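Getting the clothes off the bed (and keeping them off)

Sorting and folding on the bed: what works at our place

I do nearly all my folding on the bed. I know there's a perfectly good ironing board in the hall cupboard, but the bed is the right height for my back, it's flat, and if the pile is sitting on it at nine o'clock at night I have to deal with it or sleep under it. That's my whole system, really!

First job is to make the bed. Properly, with the cover pulled up tight. I skipped this for years and ended up folding jumpers on top of a lumpy doona, and everything came out crooked. It takes two minutes and you get a smooth surface the size of a dining table.

Next I pull out the darks. Black things are the worst for fluff, and a pale bedspread will give them plenty of it if it's a bit linty, so I give the cover a quick go with the lint roller before anything black touches it. Then each piece gets picked up, given a good shake and turned the right way out before I even think about folding. A bunched-up top hides all sorts - tissues, a sock, once a whole muesli bar (still wrapped, thank goodness).
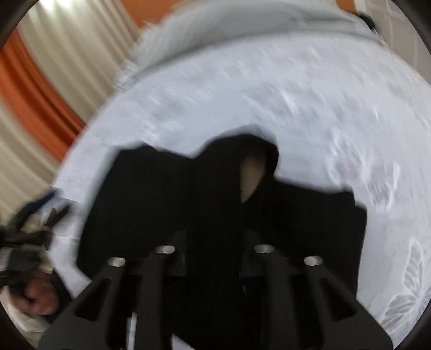
Black top or jacket, whatever it is: shake first, fold second.

For folding I'm a lay-it-face-down person. Sleeves in, sides in, bottom up to the collar. If it's a heavier jacket I don't fold it at all, it goes straight on a hanger, and I do up the top button or the first bit of the zip so it doesn't slide off one shoulder and end up on the wardrobe floor. Hoodies I fold in half lengthways with the hood tucked down inside. Kieran Wainwright showed me a rolling method he uses for camping and it's very neat, but I can never see what colour anything is once it's in the drawer.

Do the piles by where they live and forget about whose they are. Hanging things go on the side nearest the wardrobe, drawer things in the middle, and anything that needs mending goes near the pillows so I'll trip over it at bedtime. I keep a Plastico tub handy for odd socks. They get 3 washes to find their mate and then they become dusters.

Now, the bedding itself. I've gone right off the hotel look with the layers and the cushions. A patterned bedspread hides a lot more than a plain one (creases, the odd cat hair, the cup of tea I swore I wouldn't spill), and all you need to do is keep it straight. The warm comforter gets folded and lives across the head of the bed during the day. When it's hot at night it stays there, and when it cools off in April you just reach up and pull it down. Mine never stays as a nice crisp fold, it's more of a sausage by Tuesday, and I've stopped minding.

If you've got a padded headboard, run the vacuum brush down the channels when you change the sheets. Dust settles in those grooves and you don't notice until you lean back with a book. 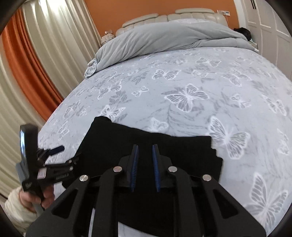 Sharon Temba wrote in to say she'd fold the comforter in thirds the long way first, then in half, with the open edges facing the headboard, so all you see from the door is one smooth fold. She also puts a pillowcase flat underneath it so it won't slip about on a silky cover. I've tried it for a fortnight now and the pillowcase part is brilliant. The thirds I keep forgetting.

A couple of leftovers while I'm here. Don't leave "worn once, not dirty" clothes on the bed overnight, they just migrate to the floor. I put a hook on the back of the bedroom door for those, and when the hook's full something has to be washed. And if your wardrobe smells stuffy, leave the doors wide open while you fold. It gets an airing, and you can chuck things straight in as you go.

Next time I'll have a go at fitted sheets, if I can find the corners.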